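Greifer für Textilien: Parallelbacken oder Bandfinger?
Forum > Handhabungstechnik > Endeffektoren

fgoossens
Donnerstag, 09:12
Wir vergleichen gerade zwei Greifer an derselben Zelle, Aufgabe ist das Vereinzeln von Wäschestücken. Kandidat A ist der Grisero mit starren Parallelbacken, Kandidat B der Trillar mit schmalen, flachen Fingern. Steuerung in beiden Fällen Prernari, Zykluszeit 11 s vorgegeben. Der Grisero greift bei Frottee sauber, bei dünnem Jersey nimmt er gern eine zweite Lage mit. Hat jemand Erfahrung mit der Kraftregelung beim Trillar? Das Datenblatt ist da dürftig.
Gruß, Femke Goossens

kabelbinder_ost
Donnerstag, 09:40
Kraftregelung beim Trillar ist eine Strombegrenzung, mehr nicht. Unter 7 N bleibt der Antrieb wegen der Haftreibung stehen. Würde ich für Jersey nicht nehmen.

h.bach
Donnerstag, 10:05
Sehe ich anders. Wir fahren ihn mit 7 N und langsamer Schließbewegung, das reicht für Jersey völlig. Das Problem mit der zweiten Lage ist ein Problem der Anfahrt. Von oben in den Haufen stechen geht mit keinem Greifer gut. Seitlich an eine freie Falte, dann schließen.
Hạnh Bachʼ Kollegen an der Nachbarzelle machen es noch mit Saugern, das taugt bei Strick gar nichts.

kabelbinder_ost
Donnerstag, 10:21
Und woher weiß die Steuerung, wo die freie Falte ist? Mit der Übersichtskamera von oben sieht man bei hellem Stoff fast keine Kontur.

fgoossens
Donnerstag, 11:48
Deshalb sitzt bei uns zusätzlich eine kleine Kamera am Handgelenk. Gegen dunklen Hintergrund hebt sich die Faltenkante gut ab, auch bei blassem Stoff mit Punktmuster. Schwieriger ist der schwarze Finger: vor einem tiefen Schatten zwischen zwei Lagen verschwindet er fast, und die Segmentierung verliert die Fingerkante.
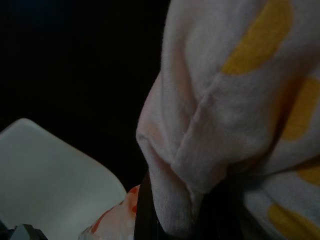 Belichtung steht fest, Automatik ist aus, weil sie bei jedem weißen Teil im Blickfeld nachregelt. Ich überlege, die Finger mit einem matten farbigen Streifen zu bekleben. Van den Broek hat Folie im Programm, Dicke laut Liste 215 µm. Frage wäre, ob das am Jersey hakt.

h.bach
Donnerstag, 12:30
Folie nur auf die Außenseite, Kontaktfläche frei lassen. Und die Kante nicht bis zur Fingerspitze ziehen, sonst löst sie sich ab.

kabelbinder_ost
Donnerstag, 12:52
Oder die Fingerposition einfach aus der Kinematik rechnen. Der Greifer hat einen Encoder, wozu die Kante im Bild suchen?

fgoossens
Donnerstag, 13:15
Die Finger sind nachgiebig, unter Last stimmt die Encoderposition nicht mehr mit der Spitze überein. Ich probiere erst die Folie. 17 Griffe je Stoffart mit beiden Greifern, Tabelle stelle ich dann hier ein.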